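About Ketell Community Kitchen School

We teach people in Masbridge to cook dinner. That sounds small, but we're thrilled by it every single week! Ketell began with one borrowed stove and 2 classes a month, and these days we run beginner evenings, a bread weekend, a preserving course in the fall and a very noisy after-school club (bring earplugs, or better yet, bring your kids).

Most of our students arrive knowing how to boil pasta and not much else. By the end of the first month they're making a pot of soup without a recipe, and arguing happily over how much garlic belongs in it.

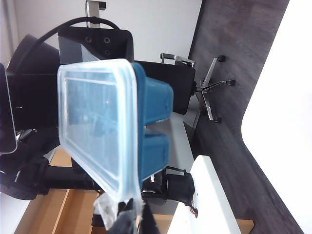 Do I need any experience to join?

None at all. The beginner course starts with holding a knife and salting water, and you can repeat any evening you miss at no charge.

Our classes are small on purpose. Each course takes 38 students across all its groups, so everyone gets time at the stove and the teacher can taste what you made. We buy most of our vegetables from Given Farm just outside town, and the menu shifts with whatever they drop off. In January that means cabbage, leeks and a lot of squash. We love squash. 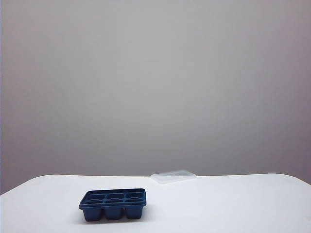
The preserving course grew out of those deliveries. One year we had so many plums that we opened the doors and asked people to come and help, and the jam was so good we put the class on the calendar for keeps. Last season the group filled 546 jars, and a good part of them went to the Jin Street food pantry.

We also keep a recipe library at the front desk. It holds 3033 cards, many handwritten by former students, and you're welcome to come in any afternoon and copy out as many as you like. Bring one of your own if you can!

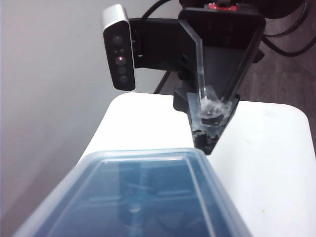 A former student wrote to us that the bread weekend was the first time dough had made sense to her, and that she now bakes two loaves every week and gives one to her neighbor.

New courses open for sign-up at the start of each season. Stop by the front desk after 3 p.m. to put your name down, and stay for a bowl of soup if there's a pot on.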